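Unit 4: Water relations of cut stems

Module notes, Rimthorpe short course in postharvest handling. Tutor: Virgilio Galang. Read before the April practical.
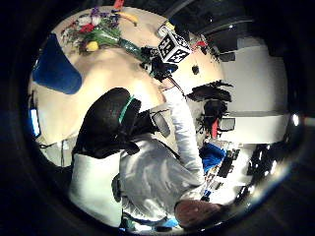 *Fig. 4.1. Mixed cut flowers with long green stems, laid on a tabletop.*

## 4.1 Water balance

A cut stem has lost its root supply but continues to transpire. Its water balance is the difference between uptake through the cut end and loss from leaves and petals. Wilting begins when loss exceeds uptake for long enough that the cells lose turgor. Fresh weight is the usual working measure, expressed as a percentage of the weight at cutting:

relative fresh weight = (weight on day / weight at cutting) x 100

A value above 100 means net gain, which is normal in the first days in water. The turning point, where the curve falls back through 100, is a better guide to remaining vase life than petal colour.

## 4.2 Blockage of the xylem

Three causes are treated separately in the literature, though they often act together.

**Air.** When a stem is cut, the water columns in the opened vessels are under tension and withdraw, and air enters behind them. In most species the air stays in the opened vessels, as the pit membranes hold it back. Recutting removes the affected length only if the cut is made above it. Vessel length varies widely between species, so no single recutting distance can be given.

**Bacteria.** Sap and damaged tissue at the cut end feed bacteria in the vase water. The cells and the slime they produce collect on the cut surface and in the lowest part of the vessels.

**Wound response.** Some species deposit material in the vessels after cutting. The process depends on enzymes and is slowed by low temperature.

## 4.3 Vase solutions

A standard solution has a sugar, an acidifier and a biocide. Sugar supplies respiration and bud opening. It also feeds bacteria, and should not be used without the biocide. Acidifiers lower the pH, which slows bacterial growth and in many species improves flow.

Hard water is buffered by bicarbonate and needs more acid to reach the same pH. Test the tap supply before making up a batch - the dose on the packet assumes a particular hardness.

## 4.4 Ethylene

Ethylene is produced by ripening fruit, by ageing flowers and by combustion. Sensitivity differs between species. Carnations show petal inrolling; snapdragons drop florets. Many members of the daisy family show little response. Store sensitive species apart from fruit, and ventilate.

## 4.5 Practical

Work in pairs. Each pair receives 2 stems of the cultivar Ibarra, one for plain water and one for the Tokier solution.

1. Weigh each stem dry and record the value.
2. Recut at a slant with a clean blade and place in solution at once.
3. Weigh the vessel with and without the stem at each session. Uptake is the fall in vessel weight, corrected for evaporation from the blank.
4. Plot relative fresh weight and cumulative uptake on separate axes.

Blot the stem before weighing. Do not recut during the run.

Reading: Zirkuvdale handbook, p. 46 and the table facing it.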